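The great charger box

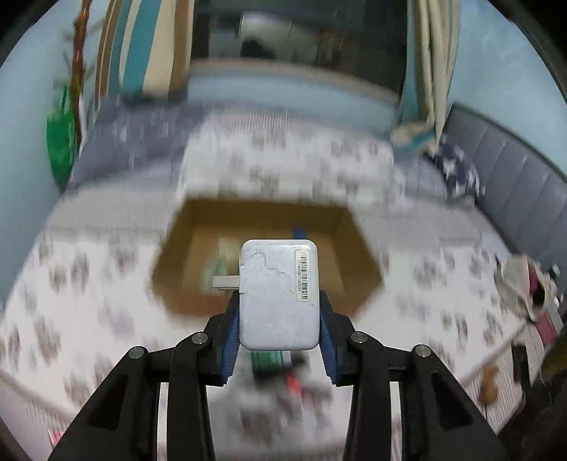
Jucélia reckons a drawer is better than a box for this sort of thing, as a box gets shoved under something and forgotten. She has a point, but my drawers are full and I had a cardboard box going spare, so a box it is!

I've been meaning to do the cables for ages. They'd spread all over the flat: a few in the kitchen, a nest of them behind the telly, and one carrier bag at the bottom of the wardrobe that I'm fairly sure came with me from the last place and the one before that. So on 26th January, with the rain going sideways and nothing on, I tipped the whole lot out on the bed and put the open box in the middle of it.

The bed is the only place for this job. The floor kills my knees and the table is never clear, and if you start on the bed you've got to finish or you can't go to sleep. (I have slept next to a pile of ironing before now, so this isn't foolproof.) I left the paw print sheet on because it was due a wash anyway.

My rule was simple enough. If I knew what it belonged to, it went in the box. If I didn't, it went to one side to be tried on everything I own. White plug adapters are the worst, they all look the same once they're a bit scuffed, and the writing on them is so tiny I had to take them over to the window and squint. I did try the magnifier on my phone, but then my phone died, and could I find the charger for it? Reader, I could not. It was under the pillow.

Things I've found out I own: a charger for a Kvaran toothbrush that went in the bin two summers ago. The lead for the Jarklow speaker, which I replaced in August for more money than I'd like to say. And a Diritz travel plug I'd accused my sister of pinching. Sorry, Aoife. I've texted her and had a thumbs up back, so I think I'm forgiven, or else she's saving it for later.

Not everything in the heap was electrical, mind. Bits and bobs get in with cables somehow, packets and little oddments, and I kept having to stop and decide about those too, and that's how a half-hour job eats an afternoon. I made tea twice and drank it once.

I'm wrapping each cable round my hand and putting a bit of masking tape on it with the name written in biro. I wanted proper labels but the ones I looked at were 24 quid for a little machine and I'm not made of money. Tape's fine. It does go a bit furry at the edges.

The mystery pile is going in a carrier bag on the back of the door, and whatever hasn't been claimed by Easter can go to the recycling place. Jucélia has already asked for first look at it, in case her old Prurus camera charger is in there. I've told her she can bring cake.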